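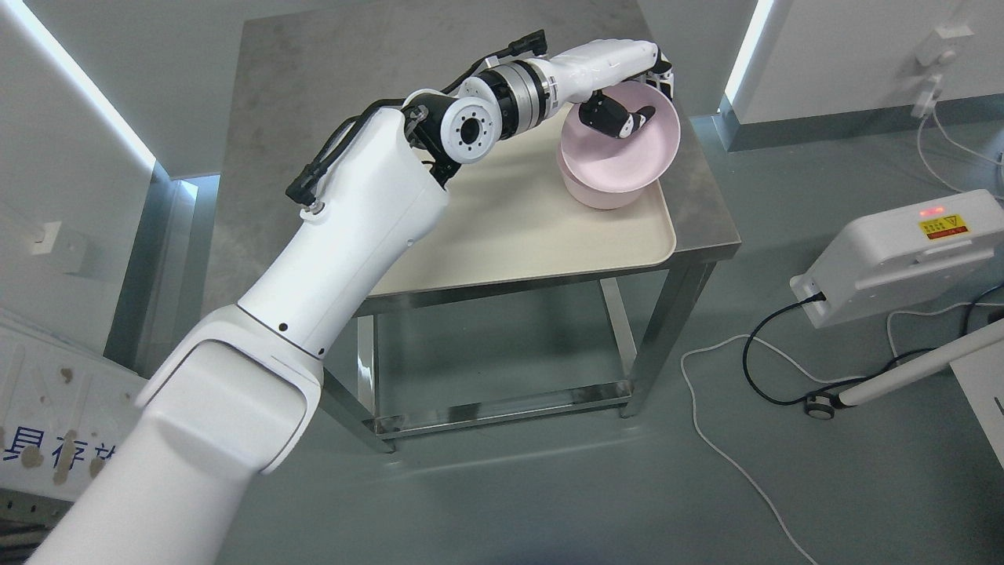

Syahrul Jugah

To: Members of the Mindescombe Talent Leaders list
Date: June 11, 2018
Subject: Re: Reference calls before or after the shortlist?

Dear colleagues,

I write in reply to the message posted by the Bakine group, the relevant portion of which is reproduced below for those who joined the list after it was circulated.

> Our board has asked us to review the way we take references on
> candidates for senior finance and technology posts. At present our
> search partner speaks to referees only once a preferred candidate
> has been named. Two directors feel that this is too late to be of
> use, as the decision has in effect been made. Others fear that
> earlier calls would put candidates at risk with their present
> employers. We would be grateful to hear how other members handle
> the timing, who makes the calls, and what is written down.
>
> We should also like to know whether any member has stopped using
> referees supplied by the candidate.

The practice at Mindescombe was revised last November, and I am able to share the main points. Before the revision we reviewed our own files for senior appointments, 227 in all. In 169 of them the reference notes were dated after the offer had been approved by the appointing director. The notes were courteous and in most cases of little value to the person who had to manage the new executive.

We now divide the work into two stages. The first takes place when the long list is reduced to a shortlist. At that point the search consultant speaks with no more than two people, both of whom have left the candidate's current employer and both of whom the candidate has agreed to in writing. The conversation is limited to confirming the scope of the role held – size of team, reporting line, budget – and the dates of service. No opinion on suitability is sought.

The second stage follows the final interviews but precedes the offer. It consists of four longer conversations, with a former superior, a peer, a direct report and, where the post calls for it, an outside party such as an auditor or a major supplier. The current employer is approached only after the candidate has accepted in principle, and the offer letter states plainly that it is subject to that last call.

On the question of who makes the calls, we divide these also. The search firm conducts the first stage. The appointing director makes at least one of the second-stage calls in person. Our consultants at Sitompul were reluctant to agree to this, and their engagement letter had to be amended. I would advise members to raise the matter before a search begins, when the fee and terms are still under discussion. 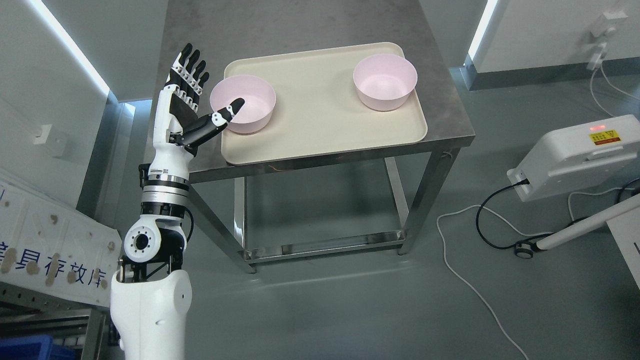 Should a candidate be told which referees have been contacted?
The candidate should be told the names and the stage at which each call was made, but the content of the conversation should remain confidential unless local law requires otherwise.

As to records, each call is summarized on a single page within two working days. The page gives the name and position of the referee, the relationship to the candidate, the period in which they worked together and the answers to a fixed set of questions. We ask callers to record words used by the referee where they can, and to keep their own impressions in a separate box at the foot of the page. For unsuccessful candidates the pages are destroyed at the close of the search. For those appointed, they are held with the appointment file and are not passed to the line manager's own records.

We have not stopped using referees supplied by the candidate. We do ask that the list include one person with whom the candidate has had a serious disagreement. Some decline, and this is not held against them, but it is noted.

I should mention one difficulty that we have not resolved. Candidates who have spent their whole career with one employer, or who come from a small sector, may be unable to name two former colleagues for the first stage without word reaching their present firm. In those cases we have omitted the first stage altogether and extended the second. I would be interested to learn whether the Mona group, which recruits mostly from family-owned companies, has found a better arrangement.

A copy of our question set may be requested from my office. Kindly reply off the list, quoting reference 1626, and state the name of your organization. Requests received from search firms will be considered separately.

Yours faithfully,

Syahrul Jugah
Head of Executive Appointments
Mindescombe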